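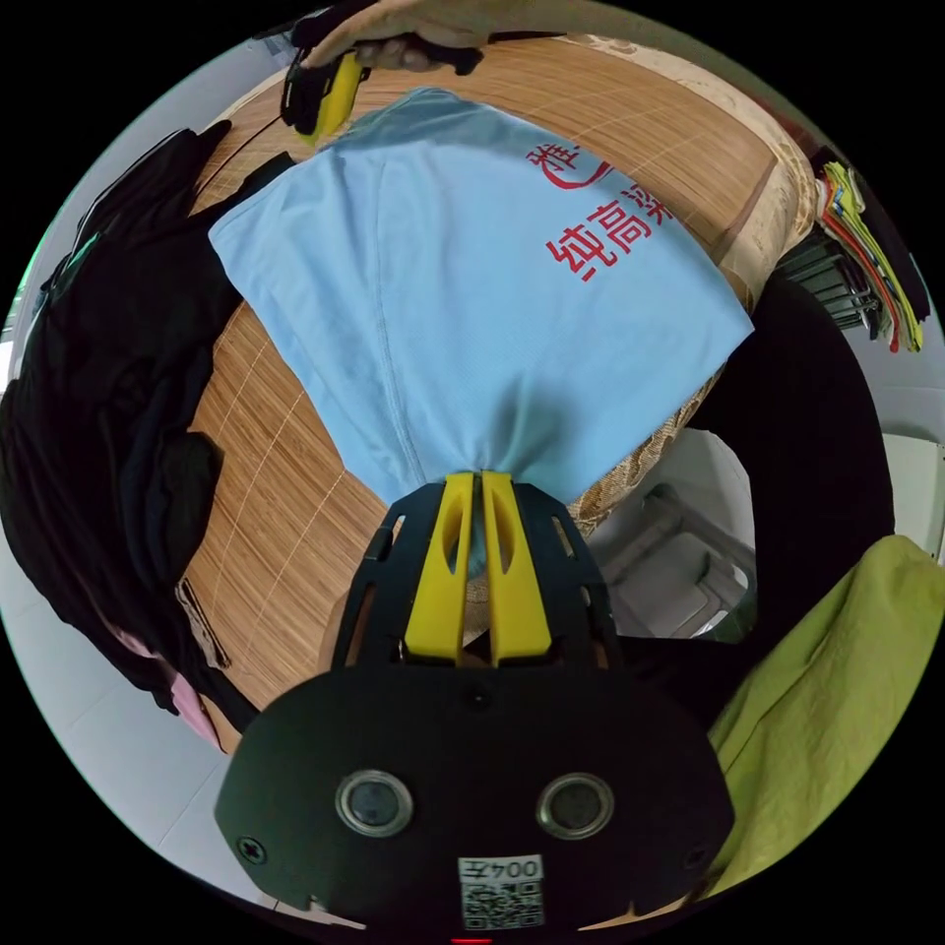
Rirnstead open-air stage: pre-opening inspection, with my comments

Seating bank
Rows fixed and numbered: yes, after a second visit. Row F had two seats marked 10.
Handrail, left side: passed.
Handrail, right side: passed on paper. I leaned on it and it moved. Refit before the public come in.
Capacity sign says 329. The licence says the same, but I'd like to see where the wheelchair spaces went when that figure was worked out.

Stage and rig
Trapdoor bolts: both present, one stiff. The company says it "frees up with use". Grease it.
Lighting towers: 4, all tagged. The tags are from last season.
Smoke machine: the Gellel hire sheet promises "no slip hazard whatsoever". I'll believe that when someone has danced on it.
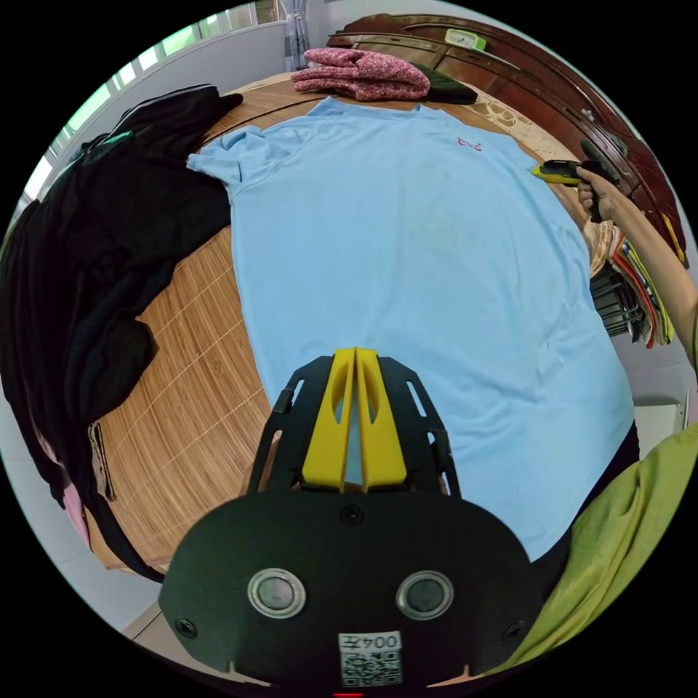 Quick-change tent: one way in and the same way out. I asked for a second opening at the back and was told it would spoil the line of the set. Fail until cut.
Cables across the wings: covered, apart from the run to the prompt desk.

Front of house
Torches for stewards: charged.
Picnic area: candles in jars are still allowed by the programme. Somebody should ask Sosell, who print it, to take that line out.
Wet weather plan: one sentence long. Not accepted.

Recheck at 4 pm before the dress run. Uldis Luik

Comments

kinoshita_fan: Sat in row F last summer and my seat rocked all through act one, so good to see it looked at.

Marrow: Bit harsh on the tent? They've used it for years.

Pru D: Years of luck isn't a pass, Marrow. Will the candles really go?

We use cookies to remember your settings. Accept / Manage

Related
Kinoshita hall: balcony rail recheck
Steward briefing notes, evening shows
What we look for in a lighting tower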